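Why the grasp planner kept arguing with itself

So I've spent most of May on one bug, and I want to write it down before I forget how dumb it was. We've been teaching a two-handed setup to move mailer bags between a conveyor and a scanning station, and I own the planning side, meaning the bit of code that decides where the fingers should go. Leilani Doucet owns perception. When something goes wrong we each assume it's the other person's fault, and that works better than you'd think!

The complaint was that the right arm would commit to a grasp, start moving, and then change its mind. Sometimes twice. It looked like someone choosing a melon.

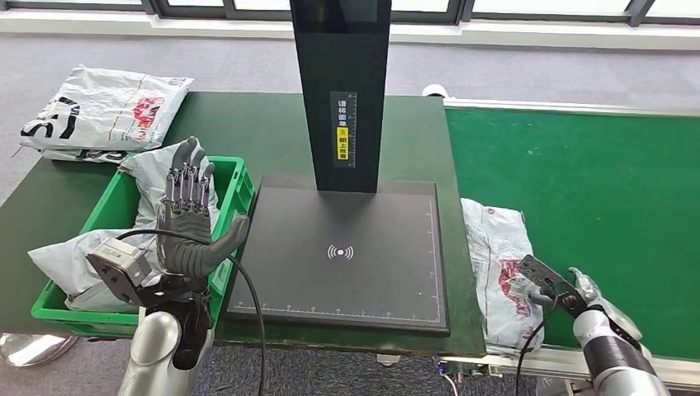 My first guess was timing. The planner asks for a fresh list of grasp candidates every cycle, scores them and takes the winner, and if two candidates have nearly the same score then a tiny bit of noise in the depth data swaps them. I added a penalty for switching (you pay a fixed cost to abandon the current plan) and the flipping got a lot better. I went home very pleased with myself.

Then on Wednesday Leilani pulled up the logs and pointed out that the candidate IDs weren't stable. Joditz, our little segmentation wrapper, was numbering the bag regions from scratch on every update. So my penalty was comparing "candidate 6" with "candidate 6" and feeling very loyal, when they were in completely different spots on the bag. Ugh. Half the improvement I was so proud of was the planner being loyal to a number.

The fix was boring. We match regions between updates by overlap now, and hand the old ID forward if the match is good enough. It's 38 lines, including comments, and I would've written it in an afternoon if I'd looked in the right place.

What I still don't like is how we treat soft plastic. The planner wants a surface with a normal, and a mailer bag has a different opinion about its surface every time you touch it. Once the fingers have closed we switch over to the wrist camera and basically throw out the earlier shape estimate - I'd love to blend the two, but every version I've tried gets confused by the wrinkles.
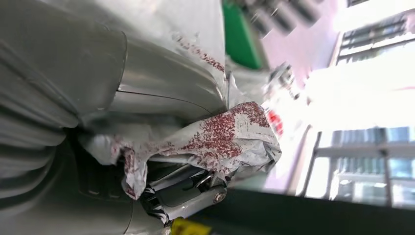
Wrist camera view with the bag in the gripper.

Alby Mudgway thinks we should drop normals altogether and score on finger clearance alone. I'm trying that next, on a branch, quietly.

Recent posts
Binia config files, and why I gave up on YAML anchors
Replaying logs at half speed
Notes on hand-eye calibration, part 2
My clock bug that would have gone off in 2030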